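Ticket: Marble top, cloudy patches after sealing
Site: Okitz showroom, Eltdale, phone display table
Opened by: Naomi Kariuki
Assigned to: Bereket Shiferaw
Opened: 2 December 2023
Status: Open, pending test

Naomi Kariuki
The red-brown marble top on the phone display table has pale cloudy patches. We had it sealed with Gendau stone sealer as Wattanapong recommended when they delivered the table. The installer's sheet says the finish should be "even and invisible." It does not look even or invisible to me. I would like someone to tell me whether the sealer has failed, whether it was put on badly, or whether the stone was like this when we bought it. I have already been told on the phone that it is "probably water." We don't allow drinks near the displays, so I don't think much of that.

Bereket Shiferaw
Thanks, Naomi. Before I send anybody out I need to know what you mean by cloudy. Does the patch feel rough under a fingernail? Does it change when you wipe it with a dry microfiber cloth? Does it have a clean edge, like a ring, or does it fade into the stone? Please don't put any product on it yet, including the spray that came in the box.

Naomi Kariuki
Too late on the spray. One of the evening staff used it on the left side. It made no difference that I could see, and the bottle cost us 15 dollars. It feels smooth. I can't tell about the edges because the whole top is busy. Picture attached.

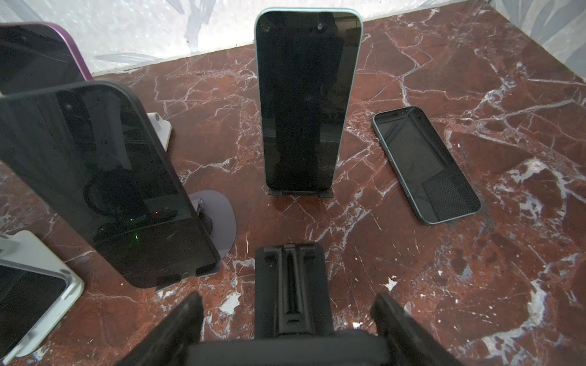 Bereket Shiferaw
Sealer haze and natural calcite look alike to most people, and I have seen plenty of tops stripped for no reason, so I'd rather be slow about it. Haze is a film. It sits over the pattern and dulls whatever is under it, and it generally follows the strokes of the pad. What you sent has white and pale gray veins running all over the reddish-brown, crossing each other every which way, with larger white flecks in places, and the surface comes across as polished. A white patch in stone like that is more likely to be the stone. I'm not closing the ticket on one picture, though. A film can be thin enough that it only shows from a low angle.

Try this after closing. Take the phones off, and the little black stand with the mint-green phone in it. Turn off the overhead lights and lay a flashlight flat on the marble so the beam skims across. Look from the other side. A film shows as a gray smear sitting on top of the shine. If the shine carries straight across the pale patch, it's mineral.

Naomi Kariuki
I did the flashlight. On the left side the shine goes straight across the white patch. On the right side, toward the back, I think I see a smear about the size of my hand. I say "think" because by then I wanted to see one. My colleague looked and saw nothing.

I also dug out the delivery paperwork. Wattanapong list the top as "hand selected." By whom? There's no photo of the slab on the order, so I have nothing to compare against. That seems convenient for them.

Bereket Shiferaw
It's normal for them not to keep slab photos on small tops. I agree it doesn't help you.

Two separate things, then. The left patch I'm willing to call natural. The right one could be sealer left on too long before buffing. The Gendau label says to wipe off within 2 minutes, and in my experience people read that after they've poured it. It could also be residue from the spray. You said it was used on the left, but a trigger bottle goes where it likes.

Cheapest test first. Put a few drops of mineral spirits on a white cotton rag, rub a coin-sized spot inside the smear, wait, then check it with the flashlight again. If the spot is clearer than the area around it, you have residue, and it can be taken off by hand. If nothing changes, stop there. Do not go to a polishing powder on your own, whatever the video says.

Naomi Kariuki
And if it is residue, who pays? I had a quote of 400 dollars to strip and reseal the whole top, from a company that never looked at it. They came down to 200 when I asked what the work included. I don't trust either number.

Bereket Shiferaw
Neither would I. For one hand-sized smear you don't need the whole top stripped. If the spot test comes up clean I'll write to the installer and ask them to rub it out, as it would be their leftover sealer. If it's the spray, that's on your side, but it's also a rag and a bit of patience.

Leaving this open until I hear about the spot test. Please note which rag you used and how long you waited.

Naomi Kariuki
Will do it tomorrow after closing. I'm still not convinced about the left side.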